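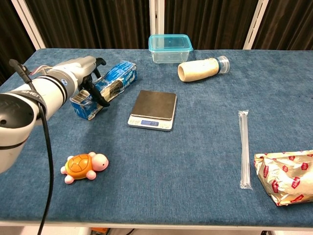 Weighing table, blue cloth. Scale display at 0.00.

Filed under: Bench notes / Weighing / Household items

23/03/2003

Continuing the small-scale weighing work for the Molstead handling list. Purpose of the session was to settle a procedure for light and awkward household items on the kitchen scale, so that whoever fills in the mass column gets the same answer as the last person. Present: self (R. Mahmoudi), Naima Ragab in the morning, Omid Hassanpour from lunch.

Background for anyone picking this book up cold. The old mass column was filled in from packet weights and memory. Packet weights are net weights and ignore the carton, sleeve, cap or foil, and those are the parts being handled. Refilwe Mtshali went through the list in December and marked every entry with no traceable reading. Most of the page was marked. It was agreed then to reweigh the lot on one scale, on one table, with the readings entered in the Gorngate book and only the conclusions here.

Setup

Small digital kitchen scale, square dark brown platform, white base, buttons and backlit display on the front edge. The display shows two places after the point. I do not trust the second for anything we do here, and propose that we round it away before entering.

Table is the one with the blue cloth. The cloth stays for now as everything else on the list is done on it, but it is not a good surface for a scale. It has a slight texture and some give, and the feet settle into it. With the check mass on the platform (the filled tin, 600 g) the reading walked upward for a short while and then held. Lifted the scale and put it down a hand's width to the left: same behaviour, slightly different final value. Put it back in the first position and pressed the platform down firmly at the centre before zeroing, and the walk was much reduced. Naima repeated this independently with the same result.

Tried a ceramic tile under the scale, on top of the cloth. Better again, but the tile rocks if the cloth has a ridge beneath it, and a rocking tile is worse than no tile. A board cut to the footprint of the scale with a margin would do. Omid has offcuts from the Firent shelving and will look one out. Until then: smooth the cloth, set the scale down, press, wait, zero.

Room at 23 degrees by the wall thermometer, window shut. The heater fan was on at first and was turned off after the foil readings would not settle, see below.

Reading rule

Three readings per item, with the item lifted fully clear and the display allowed to return to zero between them. If it does not come back to zero, note the residual, press zero, and discard the reading just taken. Enter all the readings, and leave averaging to Tahmineh when she does the sheet.

The previous practice was to slide the item off sideways. Do not do this. The platform shifts on its seat and the zero comes back wrong by a small amount that then contaminates the next item.

Items

Foil package, gold with the red oval logos. The most troublesome. It is crumpled and will not lie flat, so a corner comes down past the edge of the platform and touches the base or the cloth, and part of the weight is then carried by something other than the scale. The reading looks perfectly steady when this happens, which makes it easy to miss. We got a low figure twice before Naima crouched down and saw the corner resting. Turned it so that the folds stood upward and the reading rose and repeated well. It also catches moving air. With the fan on, the last digit never stopped.

Instruction for the sheet: look under the item from table height, all sides, before reading.

Straw, in its clear wrapper. Too long for the platform whichever way it is laid, but it is stiff enough to bridge across without sagging onto anything. The mass is so small that I would not quote the figure at all. The scale registered it on one placing and ignored it on the next. Lowering it slowly seems to be the cause, the zero tracking simply absorbs it. Dropping it on from a small height woke the display up, but that is not a method. Two ways round it: weigh a bundle and divide, or place the straw together with a heavier known item and subtract. Omid prefers the bundle. I agree, provided they are all from the same box and all still wrapped. The wrapper should be included in the listed mass since the listed item is a wrapped straw.

Bottle, beige sleeve, translucent blue cap. Cannot be weighed lying down without a cradle, as it rolls. Standing it up works but the platform is small, and the reading differs very slightly between centre and corner. Entered centre only. The sleeve should stay on. I had it off for one set and then could not get it back to the same position, so those readings are struck out. Also: check the cap is fully home. A loose cap makes no difference to the mass but a good deal to the balance point, and the balance point is the next column.

Storage container, clear with the light-blue lid. Listed as empty, lid on. No trouble with the mass itself. The trouble is that laid flat it overhangs the platform at the front and hides the display. Naima read it by bending to look up underneath, and leaned on the table while doing so, and the reading moved. Standing it on its narrow end leaves the display clear and gives the same figure. Weigh it upright. Lid and body to be recorded as one item. There was some discussion of listing them separately; I have left that to Refilwe.

Carton, blue, with the white barcode label on the end. The surface is well wrinkled now and the sides are soft. It still weighs consistently and sits flat on its largest face. My concern is with the dimensions. The old list gives it square corners and a fixed width, and neither is reliable after this amount of handling: squeeze it at the middle and it gives, squeeze it near the ends and it gives less. Suggest the width is entered as a pair, one at the middle and one at the label end. The label end is the obvious datum, as it is the only face nobody mistakes for another. Keep the label uppermost or outward when putting it back on the table so the next person can identify it without picking it up.

Toy turtle, orange patterned shell, pink head and legs. Well behaved. Stands on its own legs, does not roll, does not overhang, does not care about the fan. I have started using it as a quick repeatability check between the awkward items and recommend that we make this formal: turtle before, turtle after, and if the two disagree in the first place after the point the readings in between are repeated. It is not a reference mass and should not be written up as one. The tin is the reference.

Off-centre loading

Spent the last part of the morning on this. Tin at centre, then at each corner of the platform, repeated. Front corners agree with the centre. The rear pair read low, the left more than the right. Turned the scale end for end on the cloth to see whether the fault followed the scale or the table. It followed the scale. So it is a property of the platform or of what is underneath it and no amount of levelling will cure it. For small items the effect is below what we enter. For the heavy end of the list it is not. Pencil a light cross on a paper square cut to the platform and zero with the paper on. Do not mark the platform itself.

Display

The backlight goes out after a time and the scale switches itself off somewhat later. If it switches off with an item on board, it comes back up showing zero with the item still there, and the next reading after removal is negative. This has happened to someone before us: there are two entries in the Gorngate book with a minus sign and a question mark. Those two are now struck out and initialled.

Batteries replaced at the start of the session. Old pair put in the tub by the door.

Table layout

Tahmineh asked for a note on where things go, as items were being knocked while others were weighed. Scale in the centre, display towards the operator. Container to the back, upright. Bottle on its side at the back, to the right of the container, cap pointing right. Light things (straw, foil) to the right, well clear of the scale. The turtle may live at the front left. Cables to be kept off the scale base. A cable lying against the base stiffens the whole thing and the reading is affected in a way that is hard to spot afterwards.

I would prefer a larger table, but the Mousavi bench is taken until the shelving is finished.

Not resolved

Whether the cloth sheds. There was lint on the underside of the foil after it had been turned over a few times, and enough of it would matter for something as light as the straw. A brush over the cloth at the start of each session is cheap and I have hung one on the hook.

Whether the carton takes up moisture. Afternoon readings sat slightly above the morning ones. The turtle readings did not move over the same period, so the scale is probably not at fault. Could be handling. Omid will weigh it first thing on his next visit, before anyone has touched it, and again at the end.

Balance points not started.

To do

RM: write the procedure out fair on one side of a sheet and fix it to the wall by the table.
OH: board for under the scale. Carton readings.
NR: box of wrapped straws, same type, unopened if possible.
TY: strike the old mass column through on the master copy so that it is not used by mistake.
Refilwe to decide on lid and body.

Tin returned to the cupboard, top shelf. The lid of the tin is taped down and the tape is part of the mass, so leave it alone.

RM

Added later, same day: Omid points out that the paper square curls if it is left out overnight. Keep it flat inside the back cover of this book.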